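Workshop Tips > Grippers & Automation
By Setsuko Uchida | June
2 comments | 76 shares

House rules for packet picking with the hand-held gripper. Quick ones, typing this between runs.

Wipe the ridged pads before you start. Crumbs and grease = slipping. Dry cloth, no sprays.

Check the pivot pins too. Any wobble, stop and tighten, then log it on the Osley sheet.

Crinkly bags -- go slow. Close on the fold or the sealed edge, never the fat middle. Crushed crackers count as a fail, even if it lands in the box.

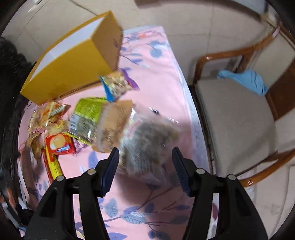
Fingers out of the jaws. Always. Other hand stays off the table while the grip is closing, and no reaching over to fix a packet -- open up, back out, then fix it.

Sleeves rolled. Long hair tied. Cords off the floor befor anyone walks around the table.

One packet per grip. If two come up stuck together put both back and go again, don't shake them loose over the box.
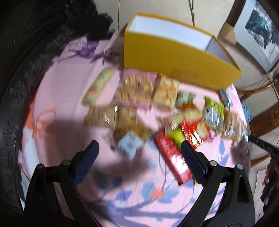 Gripper over the snack pile, open yellow box behind.

Keep the box in one spot for the whole run. Moved it? New run, new number. We're on 128 and I'd like the numbering to stay clean.

Torn packets go in the trash, not back in the pile. Same for anything openned by accident.

Last one Wednesday wipes the pads and puts the Zomik case back on the shelf. Latched please.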